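Gripper day again

Ok quick one, dinner's in an hour and I still have screws in my shirt pocket.

The hand gripper came back from Ulises with the left finger dragging. He'd put 490 grabs on it since the last clean, it's in his notebook, and I said 198 was the limit. We'll argue about it later. Opened it up on the couch (mistake, lost a washer) and there was lint packed in along the slide. Lint! Cleaned it out, dab of grease, wiped off most of the dab.

Then the pads. Blue ones again, the last of the Ernetti sheet. I cut them too long the first time and they curled at the tip, so now I trim 7 mm off before the glue goes on. Press, tape, leave it alone overnight. I did not leave it alone overnight last time and you all heard about that.

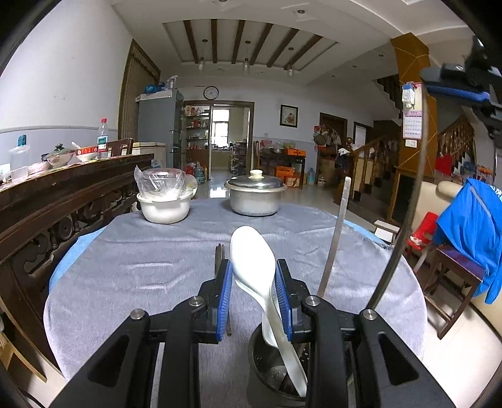
Spoons are still my favorite check. Smooth, heavier at one end, they twist on you if one pad sits higher than the other. If it twists I loosen that finger a quarter turn and go again. I want 11 clean lifts in a row before I call it done, and teh count starts over if one slips. Yes, even at ten. Roscoe thinks that's nuts — he stops at three.

Bolts on the arms: snug, then a paint pen line across each so I can see if one walks. Should of done that in December when the whole arm worked itself loose halfway thru the Clatside job.

Still to do. Order more pad sheet. Find washer. New grease, the Adum stuff is nearly out and it smells anyway.

Ulises, if you're reading, it's ready, come get it after 6. Bring the notebook.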